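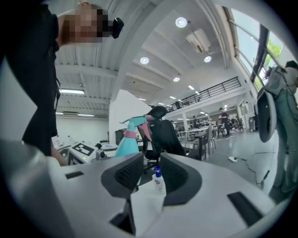 View from the Zunel gripper's own camera, with a small capped bottle and a spray bottle ahead of the finger pads.

Zunel Hand-Held Capture Gripper
Skenumham product line: Demonstration Capture
Page revised January 5, 2024

Overview

The Zunel is a two-finger gripper carried by a person and used to record manipulation examples for policy training. The operator picks up, moves and places objects by hand while the unit logs wide-angle video, jaw opening and tool pose. Finger geometry matches the Zunel arm-mounted end effector, so recordings can be replayed on an arm without remapping the contact surfaces.

The camera looks out over the fingers. Strong curvature toward the edges of the view is normal for this lens and should not be corrected before export. Calibration values are stored with every episode.

Pose is taken from printed square markers. Marker cubes are supplied in matched sets and must not be swapped between units after calibration.

Recording

Each press of the trigger opens an episode and the next press closes it. Keep the jaws fully open for one second at both ends. Episodes shorter than that are discarded on import. Halonen, the desktop software, sorts the remainder by task label and flags any in which marker tracking was lost.

Soft and irregular objects are suitable. Plush toys, cups and small bottles can be held without changing the finger pads. Objects heavier than 200 g need the reinforced pad set, ordered separately.

Several operators can work in the same room. Assign a separate channel to each gripper and keep cables clear of the walking area. 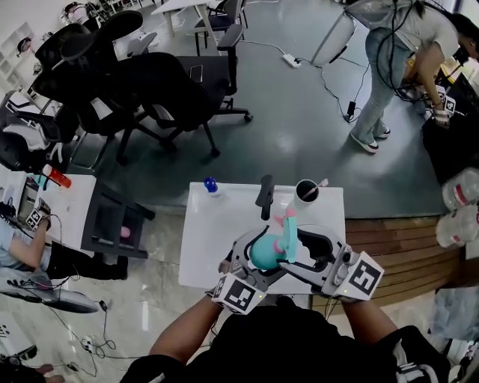
Specifications

Fingers: 2, parallel motion
Maximum opening: 100 mm
Recording time per charge: 5 hours
Channels per room: 9
Export: Halonen episode format, or plain video with a pose table

In the package

Gripper, marker cube set, calibration board, charger, wrist strap. The Bundden storage case is sold separately.

Ordering

Units ordered now ship in March. Send questions on calibration or bulk orders to Macarena Durán, technical sales, Skenumham. Include the serial number if you already own a unit.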